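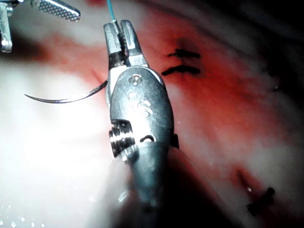
Tuesday, January 28, 2025

Quick one, bus in a bit. The coat is nearly done. The green one, from the thrift place on Trillevside, with the lining hanging out of both sleeves. I said I'd have it wearable before the cold came and then the cold came and I wore two sweaters and complained.

Anyway. Lining. I unpicked the whole left side Saturday night, which was dumb, I only needed to do the cuff. Once you start pulling thread you want to keep pulling thread. Then had to pin it all back and I'd run out of pins so there are binder clips in there too. Works fine – heavier than you'd think.

Thread is the cheap stuff from Stendell, blue, wrong color, don't care, it's on the inside.
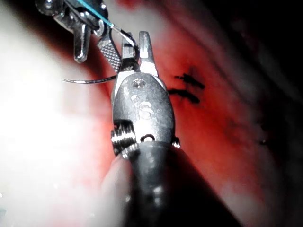
Biggest thing I've learned this month is that my fingers are the wrong tool. The seam by the armpit is four layers of wool plus whatever that stiff stuff is, and pushing a needle through and then tugging it out with a slippery thumb is how I ended up bleeding on the pocket. So now I pull it through with pliers. Not the fat ones from the kitchen drawer, they chew the needle up. What you want is something slender, small enough to get in close. I found a jewelry pair on Trikico for cheap and it's changed my evenings. Grip, pull, let go, next one. Did the entire armpit in one episode of a show I wasnt really watching.

Buttons next. One's missing, and of course it's the top one, the only one anybody looks at. I went through 218 listings for "dark green coat button" and they are all either black or emerald. Might swap the whole set. Might move the bottom one up and leave the bottom open, my grandmother did that with everything.

Oh and the dye thing. Did not go well.

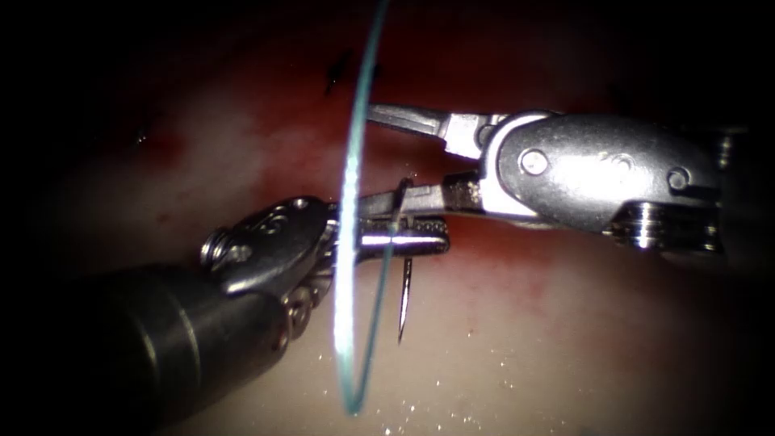 The plan was to freshen up the lining before sewing it back in, a nice even rose, used a packet of Caron in the big soup pot. I didn't stir enough. Or the pot was too small, or the fabric had old stains I coudn't see, pick one. Came out pale pink in places, nearly cream in others, then those deep red and crimson blotches all across the top half. Very much insides. I've decided to like it. It's a lining, it IS the insides. And I'm not buying more satin, so.

Left to do: right cuff, hem, the button, find out why one pocket is deeper than the other. Also get the pink off the soup pot.

Bus.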